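Home | Building Safety | Forms | Archive | Contact

Workroom Floor and Egress Inspection – Trolundale Annex
Inspector: Kumudini Roy
Reviewed by: Asanka Sikder
Last updated: April 13, 2021

Scope: walking surfaces, exits, lighting, extinguishers and fixed electrical outlets in the ground-floor workrooms. Roof and boiler room are on separate sheets. Mark each item Pass, Fail or Monitor. A comment is required for every Fail or Monitor.

1. Floor mats lie flat, no curled corners. PASS
Comment: Large gray mat over wood-look flooring. Check the full perimeter at each visit, corners first.
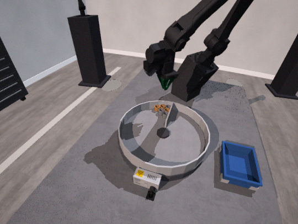

Vol. 4, No. 2, page 65

2. Baseboards secure, no gaps at wall joint. PASS
Comment: None.

3. Exit door opens fully without a key. PASS
Comment: East door sticks slightly at the top hinge. Still within limits. Planing requested in August and not yet done.

4. Exit route clear to full width. FAIL
Comment: Two pallets of Clenorico floor sealer stored in the east corridor. Moved during the visit. Stores to confirm a permanent location in writing.

5. Exit signs lit on mains and on battery. MONITOR
Comment: Sign 188 dims after a short time on battery. Replace the pack and retest. Do not swap it with the spare from the stairwell – that one has the older connector.

6. Extinguishers mounted, sealed and in date. PASS
Comment: Tag on unit 209 is hard to read. New tag to be written by Debashish Gamage.

7. Outlet covers intact, no scorching. PASS
Comment: One cover in the north workroom has a hairline crack outside the screw line. Replace at next service.

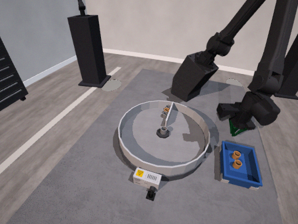 The cracked cover is the older Barby pattern, and the current plate does not fit the box without an adapter. Qiuyue Jin has adapters in the electrical cage. Record the part on work order 547.

8. Lighting even across walking surfaces. PASS
Comment: Readings taken at floor level with blinds closed. Slight flicker at the corridor end, tube reseated.

9. Threshold strips fixed, no raised edge. FAIL
Comment: Strip at the Sheikh Street entrance has lost two screws and lifts under load. Taped as a temporary measure. Tape does not close this item.

10. Previous actions closed. MONITOR
Comment: Item 3 carried over. Shiuli Pramanik to reissue the planing request under the new cost code.

Items 4 and 9 require a return visit. Sign-off is withheld until both are rechecked.

Contact: Building Safety Desk, Trolundale Annex | Copyright 2021 | Back to top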